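Notebook, props bench. April, entry started 9:30

Subject: artificial flower stock, condition check and bouquet assembly on the white table.

Purpose of the session was to sort the mixed stems from the Daltlow order, wipe them down, and settle on a repeatable layout for the small hand-tied bouquet. The previous layout was written up badly (by me) and could not be reproduced from the notes. Stems in scope: red roses and pale blue hydrangeas. The Skiltton greenery stays in its box until the shelf is cleared.

Table was cleared and wiped before unpacking. Stems go down flat with the blooms all pointing one way and the cut ends toward the working side. Short overlaps are acceptable at the leaves. Overlaps at the blooms are not, as the hydrangea petals catch on the rose leaves and pull off their seats when the stem is lifted.

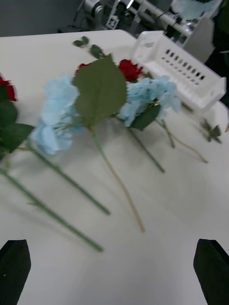 Stems laid out on the table, cut ends toward lower right.

Observations from the layout:

Rose stems are thick and hold their line. Bends put in by hand stay put. The large rose leaves stick out far enough to interfere with anything placed next to them, so roses should go to the outside of the row or be set down with the leaves folded up along the stem.

Hydrangea blooms are the weak item. The petals are thin and stacked on a small plastic center. If the bloom is pressed flat during storage it takes an oval shape and does not come back without heat. Low setting on the dryer, held well back, 2 passes. Do not use the heat gun. The Prullik sample from last season still has a glazed patch from that.

Cut ends are blunt and clean on the current lot. The older lot had wire showing at the ends, which scratched the table. Those ends still need caps. Caps are on the list.

10:15, cleaning. Dry cloth first, damp cloth second, air dry. Wiping direction is from the node outward on the leaves, and from the center outward on the petals. Wiping back toward the center lifts the petal edges. On stems, wipe from bloom to cut end in one pull. Fold the cloth to a fresh face after each stem, otherwise the dust from the roses ends up on the blue petals, where it shows.

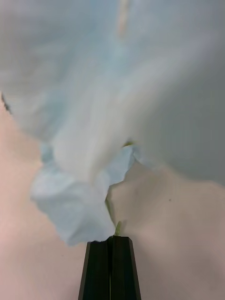
Can the blue hydrangeas be washed in water instead of wiped?
Short rinses are tolerable, but the adhesive under the petals softens with soaking and the blooms then come off the stem. Wiping is slower and has caused no losses so far. Keep water for the plastic stems and leaves.

Dye transfer test: damp white cloth held against a rose petal for 6 minutes under light pressure. No visible color on the cloth. Repeated on a hydrangea petal, same result. Earlier notes recorded red transfer with the Bhat roses, so the test should be repeated for every new supplier before red and blue stems are packed together.

10:50, holders. A single stem standing upright is easier to inspect than one lying down, mainly at the nodes and under the leaves. Tapered black holder used for this. The fit is not tight and a stem with a heavy bloom will lean until it finds the wall. Acceptable for inspection. For display it needs packing at the base, either foam or a folded strip of felt.

Points to check on an upright stem:

Joints along the stem. Look for whitening, which means the plastic has been bent past where it wants to go.
Fork at the top. Both branches should resist a light sideways push by the same amount.
Molding nubs. Trim flush with the side cutters if they are above the rim of the holder, leave alone if below.
Scuffs. Record only if visible at arm's length.

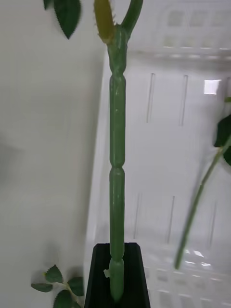

Should molding nubs be trimmed before or after the stem is bent to shape?
Trim before bending. The cutters need a straight section to sit against, and on a curved stem the blade tends to dig in and leave a pale notch. A notch close to a joint is a likely place for the stem to crack later.

Light scuffing along the stems can be reduced with a drop of silicone on a cloth. I am not convinced it is worth the time. It also makes the stem slippery in the bundle, and the tie then has to be pulled tighter than I would like.

11:20, assembly. Build order as settled:

1. Take the tallest rose as the reference stem. Stand it vertical. Everything else is measured down from this bloom.

2. Add the second, smaller rose below it, facing the same way. Stems parallel, not spiraled. Spiraling looks better from above, but the bundle will not lie flat in the storage box (inside length 500 mm).

3. Bring the blue blooms in lower, one to each side. Petals should clear the rose leaves. If they touch, fold the leaf, do not move the bloom.

4. Hold the bundle at the stems just below the lowest bloom and check that nothing slides when the grip is eased.

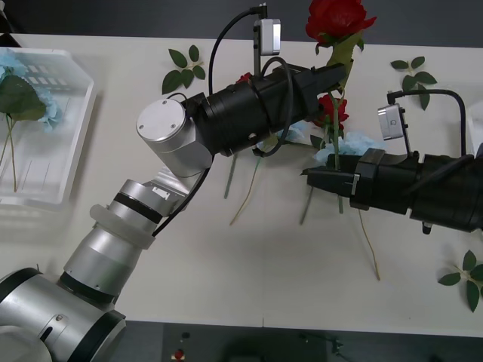

5. Tie at the hold point with a 300 mm length of green floral tape. Stretch it as it goes on so that it sticks to itself. Finish on the back of the bundle and press the end down.

6. Even up the cut ends by sliding the stems before the last turn of tape. Do not trim them, they are reused in other layouts.

Open items:

Caps for the old wire ends.
Felt strip for the black holder, width to be measured.
Decide whether buds stay on the rose stems. They snag the tape, but removing them leaves a visible socket.
Relabel the flower box. The label still lists the Prullik stems, which were moved out.
Repeat dye transfer test with a longer hold when the next Bhat stems come in.

Table wiped and stems boxed with the hydrangeas on top. Closed 12:05.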